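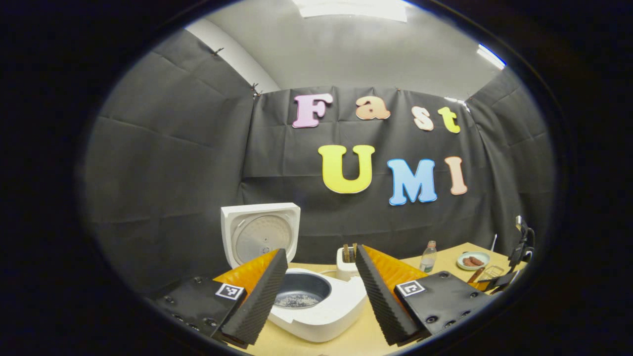 Thenmozhi Joseph keeps her house rules on one sheet of paper, both sides, and she is rather proud that it has never grown to a second. "People hand me these enormous binders," she says, pouring tea into the only two mugs we can find. "And I ask them, when did you last open it? And they go a bit pink."

She looks after working practice at Pletwood, which is a grand way of saying that when somebody wants to teach a robot to do a household task, she is the one who decides how the teaching should be done, what gets written down and what gets thrown away. She came to it from school kitchens, where she spent 7 years (she writes all her numbers as figures, she tells me, and would like me to do the same) making sure that cooks followed the hygiene sheet when the dinner queue was out of the door. The two jobs are closer than you might think. Both involve rice, for one thing.

"I learnt everything about rules from watching people break them at ten to twelve," she says. "A good rule has to survive ten to twelve."

Her sheet begins with the table. Before anyone picks up a gripper, they write down what is out and which state each thing is in: lid open or lid closed, bottle capped or uncapped, bread in the toaster or on a plate. It sounds dull, and she agrees cheerfully that it is dull. "But if you come back in September and want to know why the robot is so confused by a rice cooker, you'd like to know whether anybody ever showed it one with the lid up. Somebody's memory of it is no good. My memory of it is certainly no good."

Next come the hands. A person using a hand-held gripper is asked to work only with what the gripper can do, and this is the rule new starters find hardest. We all want to help with the other hand, Joseph says, to steady a bowl or nudge a plate a little nearer, and most of us do it without noticing. A robot with one arm can't copy that. So the spare hand stays out of the job unless the task sheet says it belongs there. She used to have people keep it in a pocket, until someone turned up in a dress without any, and now the sheet simply says "resting". She is still not happy with the word.

"I'd love a better one, if your readers have any ideas," she says. "I did try 'idle', and everybody was offended."

The rule she will defend longest concerns mistakes. At Pletwood a fumbled attempt is kept and labelled as a fumble, with a few words on what went wrong. Some of her colleagues at Wallner, the partner firm, would prefer to bin them on the spot, and the two sides have been arguing about it, in a friendly way, through most of a project called Lurka. Joseph's worry is what happens to people's honesty when the bin is so near. If dropping a sausage means the attempt vanishes, then soon a slightly awkward pick-up vanishes as well, and by the end of the month you have a record of everybody being marvellous.

"I've got 287 attempts at one task on my list, and 113 of them have a note beside them," she says. "When I showed that to a visitor he looked so sorry for me! I said no, no, this is the good news. Those are people telling me the truth."

She admits that Wallner has a point too. A fumble with no label is worse than useless, in her view, as whoever trains the robot later may take it for a proper demonstration and teach the thing to be clumsy. So the sheet now says that any attempt left unlabelled by the end of the session is set aside and not used at all. It was their wording, she adds, and it is better than hers was.

There is a good deal on the second side about food. Anything edible that has been handled by a gripper is no longer lunch, however nice it looks, and goes in the waste when the session closes. Uncooked rice may be used again for practice but lives in a tub marked as such. Appliances stay unplugged unless heat is part of the task, and if heat is part of the task then 2 people must be in the room, one of whom does nothing but watch. Gripper pads are wiped between food and anything else. I ask whether that last one came from the school kitchens and she laughs and says word for word, including the spelling mistake, which she has only lately put right.

She is fierce on the subject of tiredness. A person who has picked up the same slice of bread all morning begins to do it oddly, she says, with little flourishes, or else in a sort of sleepwalk, and neither is what you want a machine to learn. Her sheet asks people to change task before they feel they need to, and lets anyone stop without giving a reason. An earlier version did ask for a reason. People wrote "fine, just stopping" so often that she took the line out.

Does she ever think about writing it all up properly, as a standard for others to follow? She has been asked, and she dithers. A small training scheme called Ramadness has borrowed the sheet and altered it a good deal, and she was surprised to find she liked some of their changes. They moved the tidying-up rules to the top, so that each session starts with the previous one being put away. They also cut her paragraph on footwear.

"I was cross about the footwear," she says. "I'm still a bit cross. Kitchen floors are slippery! But that's what I'd want, really, for people to take it and argue with it and cross things out. If someone just pins it up and never looks at it again, then I've written another binder, haven't I?"

She has a new line to try out this afternoon, about who is allowed to move an object once the table has been written up. It is in pencil for now. She reads it to me twice, changes "must" to "should", frowns at it, and changes it back.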